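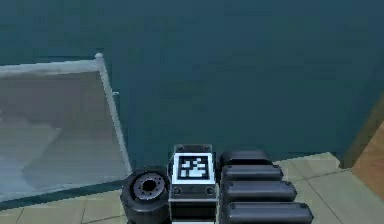

Last changed: May 30, 2001

# Guest accommodation: pre-season safety checklist

**Property:** Kobori Beach House, Menar
**Operator:** Tikia Coastal Stays
**Inspected by:** Mererid Mostyn
**Rooms inspected:** 121

Each item is marked Pass, Action or Not applicable. Items marked Action must be closed before the rooms concerned are let to guests.

## 1. Fire and escape

- [x] Escape routes clear on all floors – **Pass**
- [x] Alarm sounded and heard in every corridor – **Pass**
- [ ] Extinguishers within service date – **Action**

*Comment:* Four extinguishers on the second floor are past their service date. The label on one could not be read and it should be treated as overdue.

## 2. Bathrooms

- [x] Shower doors and screens secure – **Pass**
- [x] Floor tiles sound, no raised edges – **Pass**
- [ ] Hot water temperature limited at the tap – **Action**

*Comment:* The mixing valves in the garden wing were adjusted in January but no readings were entered in the log. Readings are to be taken again and signed for.

## 3. Balconies and stairs

- [x] Railings firm under hand pressure – **Pass**
- [x] Stair lighting working – **Pass**
- [ ] Stair nosings fixed – **Action**

*Comment:* Loose nosing on the outside stair to the beach path. The stair is to remain closed until repaired.

## 4. Pool and beach access

- [x] Depth markings legible – **Pass**
- [x] Rescue ring and line in place – **Pass**
- [ ] Swimming notices displayed in guest languages – **Action**

*Comment:* English notice only. Reception has the remaining texts and will arrange printing.

## 5. Boat transfers (Careck jetty)

- [x] Life jackets available in adult and child sizes – **Pass**
- [ ] Luggage weight limit posted – **Action**
- Wheelchair ramp – **Not applicable**, transfers are made by road

*Comment:* The limit of 600 kg per crossing is known to the crew but is not shown at the jetty – a board is required.

A copy of this checklist is to be kept at reception and made available to the insurer on request.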